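New in Mystery and Suspense

The Lillent Ferry, by Rungnapa Sukprasert
Hemmin Press, 396 pages

Former insurance investigator Nora Elero has spent ten years running a bait shop on the river and keeping out of other people's business. When a retired ferry captain is found dead in his boathouse, the sheriff calls it a fall. The captain's daughter does not agree, and she has a box of old claim files with Nora's signature on them.

The fourth book in the series goes back to the case that ended Nora's career. Claim number 3897 was paid out 20 years ago on a warehouse fire, and three of the people who signed off on it have since died. Nora has to decide how much she wants to know about the fourth.

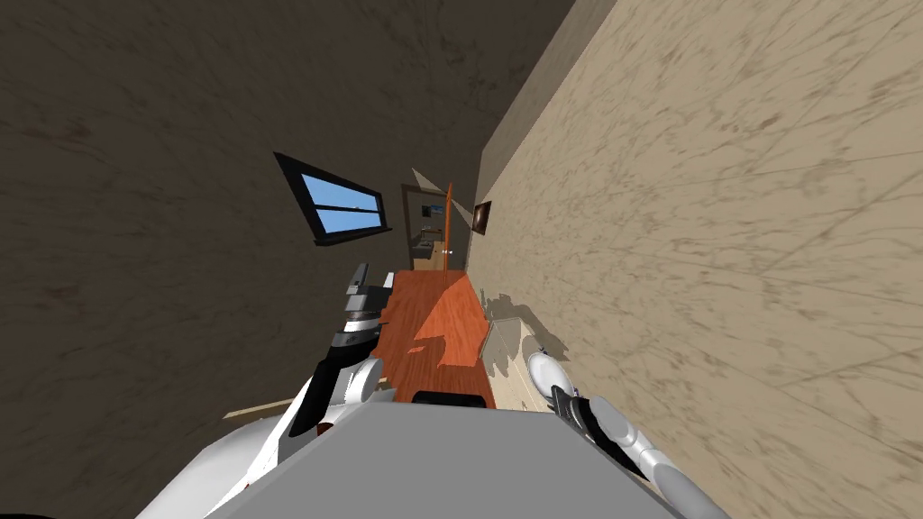 Sukprasert keeps the chapters short and the town small. Readers who have followed the series will be glad to see Deputy Vusteck back after he sat out most of the last book. New readers can start with this one, though it gives away the ending of the second.

The audiobook is read by Waraponr Chaimongkol and comes out in December, a month after the hardcover. Holds are open now for both. The large print edition has been ordered, and we will list it when it arrives. The first three books are on the shelf under SUK, next to the paperback rack.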